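3.2 Table covering and reported noise in shared dining rooms

The second part of the study dealt with table coverings. Earlier work on dining rooms in residential care has mostly looked at ceilings, floors and room size, and has treated the table as a fixed object. Residents and staff, when asked, tend to name the table first. The sound of plates being set down, of cutlery dropped on a hard top and of chairs pushed against table legs came up in nearly every interview held by Ongart and Spahić during the pilot phase at Rullberg.

The main study covered 20 dining rooms in 7 residences over one winter and the following spring, ending in April. In each room the tables were left bare for the first period and covered with a heavy cloth for the second. Residents who were able and willing to take part rated the noise at the end of the midday meal on a five-step card. A total of 1,063 cards were returned, of which 114 were set aside because the room number or the period was missing. Cards filled in by a relative or a member of staff on a resident's behalf were kept but coded separately, following the procedure used at Gresumel (Vlachou and Zupan, in preparation).

Ratings were lower in the covered period in most rooms, meaning that the meal was felt to be quieter. The change was clearest in small rooms with hard floors. In the two largest rooms at Beltow the ratings hardly moved, and staff there named the serving hatch and the dishwasher behind it as the main sources of noise. Residents with hearing aids gave more varied answers than the others. Several wrote on the back of the card that they could follow the person opposite more easily but still lost the person beside them.

Acceptance was a separate matter. Kitchen staff at three residences asked for the cloths to be removed at breakfast, when spills of milk and porridge are common, and Georgiou's weekly notes from Rieger record that laundry took up more time than the residence had planned for. Some residents disliked the dark color, which they connected with mourning – a point that had not been raised in the pilot. Others liked it because a pale plate was easier to find. This second response agrees with general advice on contrast at the table for people with low vision, although the present study was not designed to test it. Figure 4 illustrates a dark gray covering.
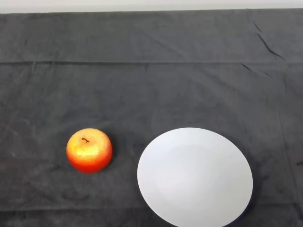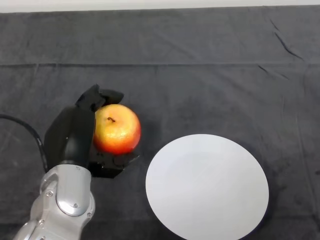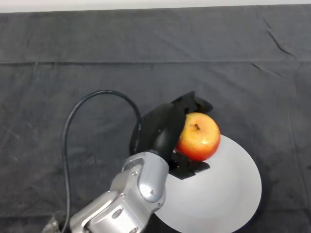 Figure 4. Dark gray cloth as a table covering. The middle view includes a white plate and an apple.

Fit and flatness proved to be the most frequent practical complaint about the coverings, ahead of both color and washing. Cloths that had been stored folded were often put straight onto the tables without pressing, and staff did not always have time to smooth them between sittings. Figure 4 gives an idea of the difficulty: the first and last views have a long fold line running across the full width of the cloth, and the last has a sharp diagonal crease as well. In a dining room, a ridge of this kind can tilt a glass or catch the rim of a bowl being pushed across the table. Residents with a tremor mentioned this more often than others. At Gresumel the cloths were later stored on rollers, and complaints about folds became less common, but the change came too late in the covered period for the ratings to be compared.

The order of the two periods is the main limit on these findings. All rooms went from bare to covered, so that any general shift in mood or in the number of people at the table between winter and spring would appear as an effect of the cloth. Attendance lists were available for five of the residences and show no clear trend. For the remaining two, the lists had been kept by floor and could not be matched to the dining rooms.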